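Two-arm folding cell, right gripper drops the collar corner after lunch

tannoyed
Posted in: Cell setup and upkeep

Inherited a two-arm folding cell. White arms, two-finger grippers, one table between them. Mornings it folds shirts like it was raised by a strict aunt. By mid-afternoon the right gripper starts losing the top corner on the lift. The jaws close, the arm goes up, the shirt stays where it is. I have re-homed everything, twice, with feeling.

Finger pads were replaced in January. Close force is at 15 N, same as the left side. What am I missing?

mudflap_jo

Pads. It's always pads. Cotton lint packs into the texture and after a few hundred shirts you're gripping with felt. Wipe them with isopropyl every 100 cycles and quit trusting the word "replaced" in somebody else's log.

Ilerura_bench

Disagree with jo, as is traditional. If it were lint, the left side would go too. Same shirts, same air. I'd look at the wrist cable on the right. On ours the loop was too short, and at full reach it tugged the connector enough that the jaw position read a hair closed when it wasn't. Controller was happy. Shirt was on the table.

mudflap_jo

Left side doesn't do the high lift. It holds the edge and looks important. Of course it lasts longer.

tannoyed

Cable has slack, I think. Here's the right arm on the corner this morning, when it was behaving.
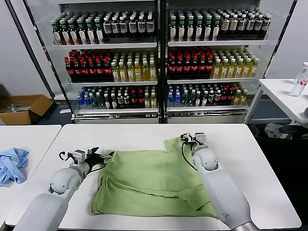 Right gripper on the top corner, left one resting at the edge. Green tee, already doubled over at the bottom.

Log for yesterday says 400 cycles, first drop at 1:40 pm. After that, 17 drops before I gave up and went to fold things by hand like an animal.

Bo-ram Jin

Slack at that pose doesn't tell you much. Put the arm in its farthest reach, power off the gripper, and turn the wrist by hand through its whole travel. If the loop goes straight at any point, re-dress it. Leave the first clip loose until you've done the full turn, then snug it.

Also, what is your pinch depth? That corner is bunched up when it lifts. A bunched corner gives the fingers plenty to hold. If the table height has crept, even by a couple of millimeters, the fingers close on one thin layer and it slides right out.

tannoyed

Pinch depth is whatever the last guy typed. There's a comment next to it that says "good".

Ilerura_bench

Ah, the calibration certificate.

Bo-ram Jin

Touch off the table with the right arm cold, write down the height, then do it again after the first drop. If the two numbers differ, it's warm-up drift in the arm and you can stop buying pads. If they match, do the cable check.

mudflap_jo

And if they match and the cable is fine, clean the pads, and then come back here and type my name in capital letters.

tannoyed

OK, did the touch-off at 8 and again at 2:15 pm. The afternoon reading is 1.5 mm higher at the right arm, nothing worth mentioning on the left. Cable went through the full turn without pulling tight. I added a touch-off before the afternoon batch and reset the pinch depth from there. Two drops in the whole afternoon -- down from plenty.

Ilerura_bench

So neither of us. I can live with that if jo can.

mudflap_jo

Two drops is not zero drops. What do the pads look like?

tannoyed

...gray. They used to be black.

mudflap_jo

Capital letters, please.

Bo-ram Jin

Clean them and run it again before you change anything else. And delete "good" from that file -- put the number and the table height it was taken at.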